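Upholstery and Soft Furnishings > Fabric ID and repairs

Thread: Grey basket weave, coarse, light and dark threads. Wash it or not?
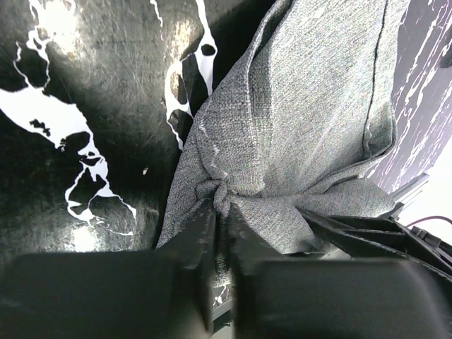

Close-up of the weave, with the seam on the right.

pilham_road
Posted 2023-08-25

I have a set of loose covers in this cloth and no care label on any of them. They came with a second-hand sofa I bought in August. The seller thought the fabric was called Ornix but couldn't say who made it or what was in it.

It is a fairly coarse weave, light grey and dark grey threads going over and under each other, so from across the room it looks speckled. No lining on mine. The seams are straight and have held up well. The seat covers have a tea stain and the arms are grubby where people rest their hands.

What I want to know:

Can it go in the machine at 40?
Will it shrink?
If it can't be washed, what do I use on the tea stain?

The number 1677 is written in biro on the inside of one cover near the zip. I don't know if that is a fabric code or something the last owner wrote.

tackstrip
I would not put it in at 40 without knowing what it is. A coarse basket weave moves about more than a tight one and if there is any cotton or linen in it you will lose length. Wash one arm cap on cold first, dry it flat, and measure it before and after. Write the measurements down, because you will not remember them.

On the number, I doubt it is a fabric code. Workrooms write job numbers inside covers all the time.

Maud_in_the_box_room
Agree about the test piece, disagree about cold. Cold won't shift grease from arm covers. You will have to do it again and that is two lots of wear. I wash all mine at 30 with a small amount of liquid and a slow spin. Been doing that for years with heathered cloth like this and the only one that went wrong was a cover I put in the tumble dryer.

tackstrip
Years of doing it with your covers doesn't tell us what this one is made of. It could be wool blend. It folds in quite big soft folds, and I have had wool mixes that sit like that.

Maud_in_the_box_room
It could be polyester as well. You can't tell fibre from how a thing folds. Most of the two-tone grey sold for sofas in the last while has been polyester or mostly polyester.

tackstrip
Fair enough. Then it needs a burn test. Pull one thread from inside a seam allowance, hold it with metal tweezers over the sink and light the end. If it melts to a hard bead it is synthetic. If it smells of burnt hair and crumbles, there is wool in it. If it burns like paper and leaves soft ash, cotton or linen. A blend will give you a bit of both and then you are guessing again. Take a light thread and a dark thread and test them separately. They are not always the same fibre.

hopkin
Came here to say the last part. I had a grey and white one where the dark yarn was viscose and the light was polyester. After a wash the dark threads had pulled in and the whole thing went bumpy. It looked like seersucker. I ended up cutting it up for the underside of cushions.

If you do wash it, zip the covers closed first and turn them inside out. Also check the raw edges inside. This type of weave frays quickly, and if the seam allowances were never overlocked the machine will finish them off.

pilham_road
Thanks all. I have looked inside. The seat covers are overlocked. The arm caps are not, they are just turned over and stitched down. On one of them the turned part has rolled a bit and I can feel loose threads in it.

I will do the thread test tonight.

Begoñe Marín
I do loose covers for a living. If the arm caps are only turned and stitched, hand wash those in the bath and keep them out of the machine. Lukewarm water, press them, don't wring. Wringing a basket weave pulls the threads out of square and you get a twist in it that won't iron out.

For the tea, try a teaspoon of white vinegar in a mug of water, dabbed on with a white cloth, working from the outside of the stain in. Test it somewhere hidden. Blot with a dry towel. Leave it overnight before deciding it hasn't worked.

I bought cloth from Cadico for a while and they sold a grey weave close to this in several shades. I wouldn't swear to it from one close-up. The 1677 doesn't match how their bolts were marked when I was buying.

sofa_so_what
I'd just send the lot to a dry cleaner and be done.

Maud_in_the_box_room
Have you had a quote lately? You could nearly recover the sofa for it.

sofa_so_what
Mine did 3 seat covers and the back for less than I expected. Ask first, that's all. They will also tell you if they think it is safe.

tackstrip
Some will. Mine made me sign a form saying it was my problem.

pilham_road
Update. Light thread melted into a hard bead straight away. Dark thread mostly melted too but there was a bit of black crumbly stuff left and my partner says it smelt of hair. I have a cold so I can't say. Did it twice with the same result.

tackstrip
Then there is probably some wool in the dark yarn. Do not put it in at 40.

Maud_in_the_box_room
If it is mostly polyester with a little wool I would still do the seats at 30 on the wool programme. But I take the point about 40.

Begoñe Marín
Wool programme, wool detergent, nothing biological. Put the covers back on while they are very slightly damp and smooth the seams straight with your hand. Don't dry them over a radiator.

And measure first, as tackstrip said. Seam to seam along the front edge. Mark the two points with a safety pin so you are measuring the same place after.

pilham_road
Front edge of the long seat cover is 624 mm between the pins. Will do one arm cap by hand first and leave the long one until last.

hopkin
Check the rolled edge on that arm cap before it goes in the water. A line of zigzag along it takes five minutes.

pilham_road
Done, in black thread as that was all I had. It's on the inside. Arm cap is in the bath now.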